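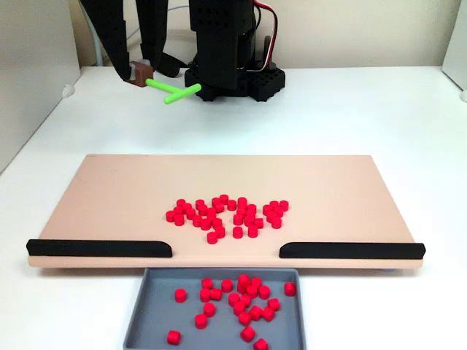 Prenum: red pieces, one board, one tray

Hi! I'm Florin Vasiliu and I look after Prenum, a pile of recordings of a very small tidying job. Little red pieces lie on a flat peach-colored board, and the job is to get them through the gap between two black rails and into a gray tray. I've grown weirdly fond of it (ask anyone at Mamton), so if this file gets a bit long in places, sorry!

What's in the folder

1117 recordings, split over 34 starting layouts. A layout is just how the pieces are spread out before the first push: one heap, two heaps, a long smear along one side, that kind of thing. The sketches are in layouts/, and I drew them by hand, so please be kind. Layout 4 has 2 versions, and the second one is the one you want.

The things on the table

The board is matte, with a few faint scuffs. I like the scuffs, and I haven't swapped the board for a clean one.

The rails sit along one long edge, and their inner ends are curved. Most of the fun happens at those curved tips! A cluster that comes in straight goes through nicely, but one that comes in at a slant likes to split, and then you're chasing leftovers along the rail.

The pieces are mostly short cylinders, with some cubes mixed in. The cylinders roll if they land on their sides and the cubes don't, so a push that works on one can leave the other behind.

The pusher is a bright lime-green T. Short stem, straight crossbar.

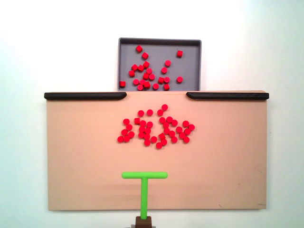 Red pieces on the board and in the gray tray, with the gap between the rails.

How I label things

Each recording gets "clear", "partial" or "spill". Clear means the board has no red left on it. Spill means at least one piece ended up on the table, even if everything else made it to the tray. I went back and forth on that for most of February and I'm still not totally happy with it.

Known problems

Labels for the Letden batch were typed in by me late at night, so double-check anything marked partial. Layout names in the Miyazaki folder start at zero and everywhere else they start at one. I'll fix that in the next version.

Last edited 2020-11-15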